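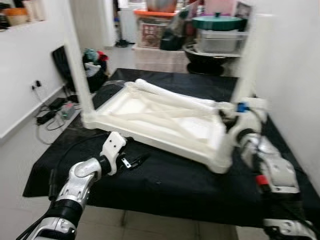
White plastic frame, hollow side up, on black cloth.

CONDDALE BASEBALL GROUND
Pre-season safety check, with comments
Checked by: Zane Vasiliauskas
Walked round with: Paora Harawira (grounds), Aigars Bite (umpires)
Date: May 11, 2018

Marks used: OK / FIX / NOT SHOWN. "Not shown" means I was told it was fine and saw nothing to back that up.

1. Backstop netting
FIX. Two ties gone behind the plate, one replaced with garden string. Paora says the string has held since March. Nobody has thrown a wild pitch at it since March either, as far as I can find out. Proper ties before the first game.

2. Backstop posts and padding
OK on the third base side. On the first base side the padding has slipped far enough to leave bare steel at knee height. FIX.

3. Dugout roofs
Home: OK. Visitors: NOT SHOWN. The bolts are said to have been tightened. Three turned under my fingers.

4. Dugout rails
OK. Paint flaking, no sharp edges found.

5. Pitcher's mound
FIX. Landing area has a hole deep enough to turn an ankle. It was filled last year with the same loose clay and I don't see why it should behave differently this time. Leobardo Solís wants to try bricks of packed clay. Cost not given.

6. Bases and anchors
First and third OK. Second base lifts at one corner. The Plasuvetti leaflet says the anchor is good for up to 9 seasons. I would like to know what sort of seasons they had in mind.

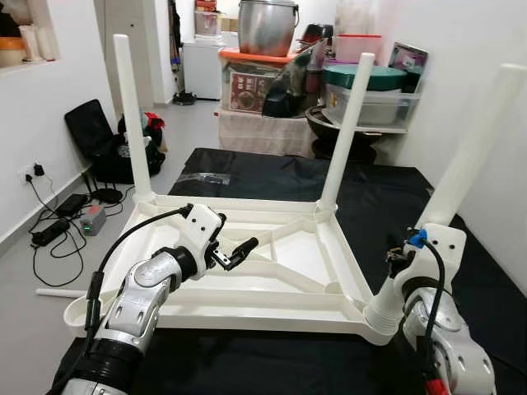

7. Outfield surface
Mostly OK. Sprinkler head in left centre stands proud of the grass. A cone has been put over it, which a fielder looking up at a fly ball will not see. FIX, and take the cone away once done.

8. Outfield fence
OK from the foul pole to the gate. Gate latch swings open if leant on. FIX.
Reply from P. Harawira: latch was fine when I locked up.
Z.V.: It was not fine when I leant on it.

9. Batting cage
NOT SHOWN. Locked, key with Thodoris Pappas, who was away. Cage stays shut until somebody has looked at the net from the inside.

10. Helmets
Every helmet in the Hunt bag looked at. One cracked at the ear hole, thrown out. Sticker number 3051, in case it finds its way back into the bag, as the last one did.

11. Catcher's gear
Shin guards OK. Chest protector strap knotted where the buckle used to be. FIX.

12. First aid box
Ice packs OK. Plasters plentiful. Eye wash out of date. Record book last filled in two years ago, and I do not believe that no one has been hurt in two years.

13. Spectator seating
219 seats on the plan. Back row board loose at the left end. Close that row until it is screwed down.
Comment from A. Bite: could people not just be told to sit elsewhere?
Z.V.: No. Tape it off.

14. Foul ball warning signs
One at the car park, faded. None by the Kumero kiosk, where people stand with their backs to the field. FIX.

Result: not passed. I will come back for items 1, 2, 5, 6 and 9 first. Please don't send me a message saying they are done. Leave the gate unlocked and I'll look.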